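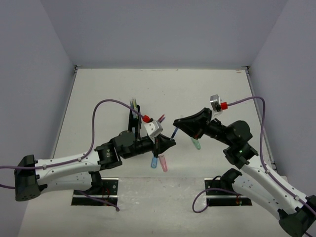 Pens Without a Home: Sorting the Loose Stationery in the Zalldale Study Rooms
Student project report by Orla McGrath
Everyday Design module, Fullmont College

1. Background

Every desk I have ever worked at has ended up with pens all over it, and I wanted to find out if a very simple container could change that. The Zalldale building has two study rooms, both used by all years, and by November the desks in each are usually covered in stray biros, caps with no pen, and pens with no cap. I find this far more interesting than I probably should! A pen is such a small thing, and yet a few of them lying about can make a whole table feel unusable.

My question was this: if people are given an open tray with three compartments, will they use it, and will they agree on what goes where?

2. What I collected

I began by gathering everything pen-like from both rooms and from the lost property drawer at reception, and I stopped at 300 items. That was partly so the sums would be easy and partly because my box was full. I had expected mostly blue and black ballpoints and that is mostly what I got, but there was much more variety in the bodies than I had guessed – clear barrels, solid barrels, clip caps, click tops, and a good number of loose parts that had plainly belonged to something once.

From these I picked out 100 for the sorting sessions. I tried to keep the mixture fair, so the loose parts went in too. My tutor, Dr Lenihan, suggested leaving them out to keep things tidy, but I think they are the whole point. Anyone can put a complete pen away. A cap on its own is where people hesitate.

3. The tray

I looked at pots, rolls and a drawer insert before settling on a tray. Pots hide the short pens behind the long ones. Rolls are lovely but no one is going to roll anything up between lectures. The drawer insert needed a drawer, and our desks don't have any.

The one I used is a black plastic tray, long and rectangular, open at the top, with internal walls making three compartments. There are small clip tabs on the outer wall as well, which I ignored for most of the project and then became quite fond of (see section 5).

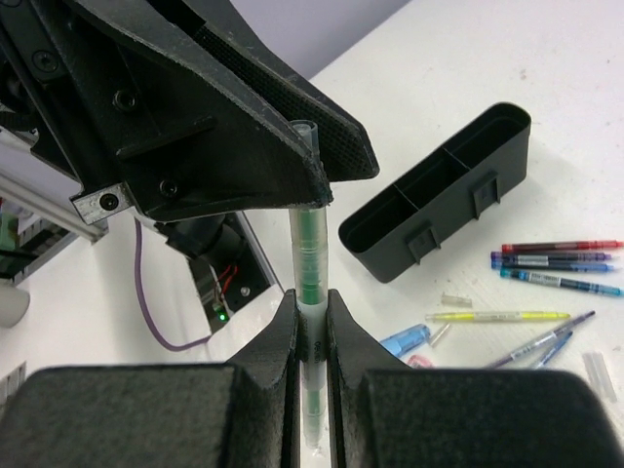
Green turned out to be the colour people argued over most. With blue and black, nearly everyone sorted by ink without thinking about it. Give the same person a green pen and they would stop, look at the three compartments, and start again on a new system. One put it with the highlighters. Another made a section called "fancy". A see-through barrel helped a lot here, as you can tell the ink colour without taking the cap off, and I would now recommend clear pens to anybody trying to keep a shared desk in order.

4. How the sessions ran

Each person started with the pens loose on a white table and the tray beside them. I gave one instruction, "please put these away", and said nothing about colour, size or type. Afterwards I asked them to explain their system. I wrote down their words as they said them and have put the full notes in Appendix B.

The systems fell into three families:

By ink colour. The most popular, and the quickest until a green or purple one appeared.
By type. Ballpoints, felt tips, everything else. Very steady, and my favourite to watch.
By condition. Good pens, doubtful pens, bits. Slower, but these people were the only ones who had a proper answer for the loose caps.

5. What went wrong

My first labels were from the Zurnus sticker sheet in the art cupboard and they peeled off within a day. I moved to card slips tucked against the clip tabs, and those stayed put. I also began by setting the tray square to the table edge, which looked very neat in my plan. People kept nudging it round to suit their writing hand, so I let it sit at whatever angle they liked.

Timing people was a mistake. As soon as the stopwatch came out they stopped sorting and just filled the nearest space. I dropped it after the second session and the results from those two are not included.

6. Putting it back in the rooms

One tray now lives in each Zalldale study room, labelled PENS, OTHER PENS and BITS. I had wanted better names, but these are the ones everybody understood first time. The BITS compartment fills up fastest and I have been emptying it at lunchtime, matching caps where I can. I would love to carry this on next term with scissors and rulers, which will need a longer tray, and Dr Lenihan has already said I can use the same table.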